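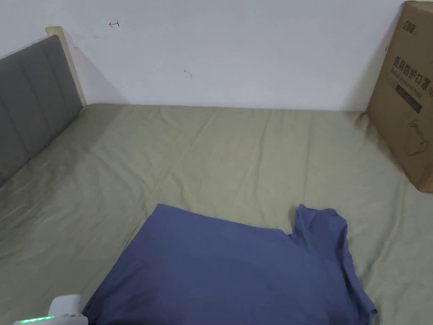 **4.2 Which side of the bed is left over?**

When I started on the Maltville survey I thought bed placement would be the boring part. I had a single question on it, stuck in near the end of the form between curtains and alarm clocks, and I nearly cut it to save space! What I wanted to know was how couples and solo sleepers pick a side, and I figured the room itself would just be background. Then the forms came back (361 of them, more than I'd hoped for) and people had filled the margins next to that one question with complaints, little drawings and arrows. A bed with one long side flush against the wall, as in Figure 3, has only one side you can climb out of, and that changes nearly everything I was asking about. I'd been treating "left" and "right" as a free choice. For 92 of my respondents it wasn't much of a choice at all, and I had to go back and recode them as a group of their own, which I'll call wall sleepers from here on.

Figure 3. A bed with its side along the wall and the headboard at the left.

I'll say up front that "wall sleeper" is a sloppy name. Some of these people sleep alone and spend the night right in the middle, and some keep a gap wide enough for an arm and still call it "against the wall." I counted a bed if the person said they couldn't walk down both sides, and I left it there. A tape measure would have been better, but I was mailing paper forms and didn't want to scare anybody off.

The couples were the fun part. In 55 of the wall-sleeper households two people shared the bed, so somebody had the inside spot and had to get out over the other person or scoot down to the foot. I expected the inside spot to be the one people got stuck with. Plenty of them liked it, though. They wrote about feeling tucked in, about the cool wall in summer, about not being the one who gets up for the dog. The outside people were more mixed, and they were also a lot more likely to mention being woken up (usually by a knee). 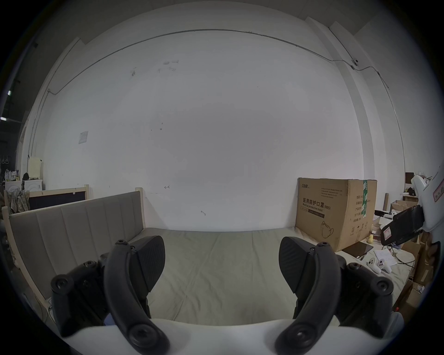
One respondent from the Conceição apartments wrote that I had the whole thing backward, and that the side of the bed gets decided on laundry day. Whoever puts on the fitted sheet has to kneel on the mattress and fish for the far corners, she said, and after doing that every week for years she felt she had earned the outside. I laughed when I read it, and then I went looking and found the same point in a bunch of other forms, usually in fewer words. I hadn't asked about making the bed at all. If you're planning a survey like this one, please ask about it.

So I added a follow-up. I went back to eight of the couples who'd said they were willing to be contacted and had them keep a bedtime log in Nudby, a plain diary app I picked mostly for its big buttons. Each person noted which side they got in on, who had last changed the sheets, and whether they'd been up in the night. It's a tiny group and I wouldn't hang a percentage on it. Still, the logs helped me read the survey answers a little more carefully. Two of the couples who had told me their sides were "fixed forever" swapped during the logging period, once for a bad shoulder and once for a cold. They didn't seem to think of it as swapping, either. It was just what you do when somebody's sick.

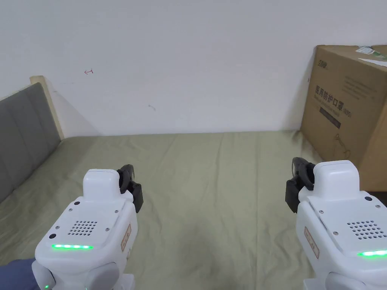 Which brings me to the wording problem. My form said "Which side do you usually sleep on?" and it never said where you were supposed to be standing when you answered. Lying on your back looking up, left is one thing; standing at the foot of the bed looking at the headboard, it's the other. With a free-standing bed I have no way to fix this after the fact. With the wall sleepers I got lucky, because a second question asked whether they were next to the wall, and that one means the same thing wherever you stand. For that reason the tables in 4.3 use "inside" and "outside" for the wall group and drop left and right for them altogether.

I tried the new wording out in April on a small batch of forms at the Haveo library branch, mostly in the late afternoon when the reading room fills up. People got through the question faster and wrote less in the margins. I kind of missed the drawings. The revised form is in the appendix, with the sheet question added as item 12 and the curtain question moved to the back page.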